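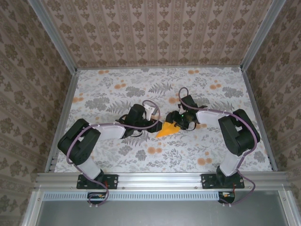

A surface finish should be sold with a stated supply period, in the same way that a water heater is sold with a stated warranty. At present it is sold with a thickness, a slip rating if it is going on a floor, a cleaning instruction and a name. The name is the least useful of these, because it can be withdrawn or reassigned at any time. Plain finishes suffer from this, and patterned ones suffer more. Take a white tabletop printed with grey fern leaves and orange circular blossoms. To repair a damaged corner of something like that, the replacement has to match in ground colour, in the grey, in the orange, in gloss and in the scale of the print, and it has to be positioned so that the leaves meet across the join. If the pattern has been discontinued, none of this can be done, and the owner replaces the whole top or lives with the corner.

My interest in the matter began with a kitchen floor. It was sheet vinyl from Brellum, a small geometric repeat in two greens, laid over particleboard. The dishwasher hose let go and the board swelled along one wall. The damaged area was narrow. The rest of the floor was sound, well stuck and, as far as I could tell, good for many more years. The vinyl had been down for six years. Brellum had dropped the pattern after two.

The insurer's position was that it would pay for the affected area and a contribution to the unaffected area, on the grounds that the unaffected area had not been affected. The quote for lifting and relaying the lot was $2,341, excluding disposal. A patch from the original roll would have cost a fraction of that, and a competent layer could have put it in before lunch. The material was available in nine-tenths of its properties. The thickness, backing and wear layer were all still being made. The print was the only thing missing.

Manufacturers have a reasonable answer to this, and it deserves to be set out properly. Stock costs money to hold. A pattern that sold poorly in its first year will sell worse in its fifth, and a warehouse full of unpopular greens is a cost carried by everyone who buys the popular ones. Print cylinders occupy space and wear. Dye lots drift in any case, so a sheet made to the same artwork years later will differ from the original even before the sun has worked on the piece already laid. All of these points are correct, and none of them is an argument against telling the buyer at the time of sale how long the pattern is expected to be around.

That is the whole of my proposal. I am not asking for indefinite supply. I am asking for a line on the specification sheet, beneath the fire rating, that reads "supply period" and gives a year. If the maker cannot commit to a year, the line should read "none", and the buyer can then make a sensible decision to order an extra length and put it in the roof.
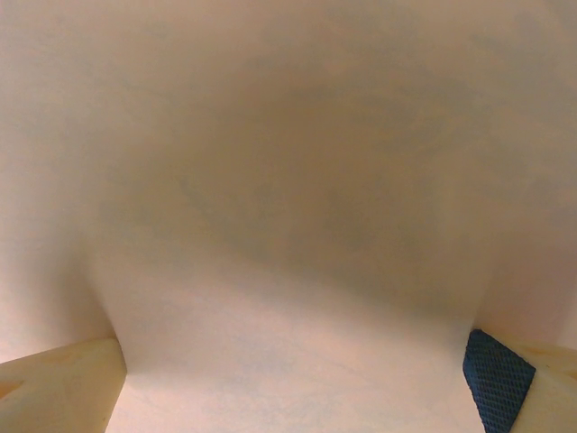

The objection I hear most from people in the trade is that buyers would ignore such a line. Many would. Buyers also ignore slip ratings until they are specifying for a nursing home, at which point the rating becomes the first thing they read. Information on a data sheet is mainly of use to the people who need it, and the cost of printing it for the others is negligible. Property managers would use it. Schools would use it. Anybody laying a floor across several rooms would have some cause to look at it, as would anyone fitting out a rental where the tenants' bond may one day depend on whether a burn mark can be cut out and filled.

A second objection is that digital printing will remove the problem. In principle a short run can be made to any artwork on demand, without cylinders, and several suppliers of benchtops and splashbacks already work this way. Rundimetti, who make a printed laminate used in a lot of cafes, will do a single sheet if asked. I have had one made. The artwork was correct and the colour was acceptable, though it was visibly fresher than its neighbours. The difficulty was elsewhere. The file had been retained only because the person on the order desk happened to know which folder it was in. The company had changed its product codes twice, and the code on the underside of the original sheet no longer matched anything in the system.

Digital printing makes reproduction cheap once the file has been found. It does nothing to ensure that the file is kept, or that it can be traced from the object. A cylinder at least sits on a rack with a number stamped in the end of it.

So a second line is needed, and it belongs on the product itself: a permanent code on the back or the underside, repeated at intervals short enough that any offcut of useful size carries it. The code should identify the artwork, the scale and the production lot, and it should never be reused. Lokmont already does this with its wallcoverings. The code runs along the selvedge, which is trimmed off during hanging and thrown away, so the benefit is lost within the hour. Moving it to the reverse of the sheet would fix that.

Scale deserves a particular mention because it is so often left out. Two prints may share artwork and colours and still fail to join, one having been enlarged slightly to suit a wider roll. The error is invisible in a hand sample. It becomes obvious over the length of a bench, where the leaves or hexagons or whatever they are begin in register and finish half a motif apart. Retailers seldom know that this has been done. The Morikawa showroom where I bought the replacement floor had two rolls under one name, at different scales, in the same rack.

Some readers will say that the answer is to choose plain finishes and be done with it. I would dispute this on technical grounds. A plain field shows every variation in sheen and tone, and a patch in a plain surface is bounded by a line that the eye finds straight away. A busy pattern, properly matched, hides its joins. Correctly supported, printed surfaces would be the more repairable class of product. They are treated as the less repairable class only because the supply is unreliable, and many people have settled on off-white as a form of insurance. I don't think that is a good basis on which to decorate a house.

There is also the matter of waste. Sheet vinyl, laminate and printed panel are all difficult to recycle once bonded to a substrate, and most of what is lifted goes to landfill with the adhesive still on it. Any scheme that allows a small repair in place of a full replacement reduces that volume directly. I would expect the saving to be larger than anything achieved by the recycled-content figures now printed so prominently on the sample books, although I have no data with which to show it, and neither do the manufacturers.

The supply period could be introduced voluntarily. I would prefer to see it written into the relevant product standard, where it would apply to imported material as well, and where a maker that honoured its stated period would not be undercut by one that declined to state any. Until then, the practical advice is dull. Order extra from the same lot. Store it flat or rolled as the maker directs, print side protected. Write the code, the lot and the supplier on the back in pencil, because marker can bleed through some vinyls. Leave a note of where it is for whoever owns the place next.

Filed under: Opinion > Building materials > Repairs and maintenance
August 2023
Shares: 6
Comments (2)

gridandgrout
Agree on the selvedge. I hang paper for a living and I now cut the printed edge off in one piece and tape it inside the meter box. Clients think I'm odd until they ring me about a water stain. One correction, dye lot matters more than you allow. Even with the right code I wouldn't promise a match on a sunny wall.

benchheight_900
A stated year would just become the year they stop making it. You'd see everyone print the shortest period they could get away with. Still better than guessing I suppose. Does the extra length in the roof go brittle? Ours cracked when we unrolled it, but it had been up there since the previous owners.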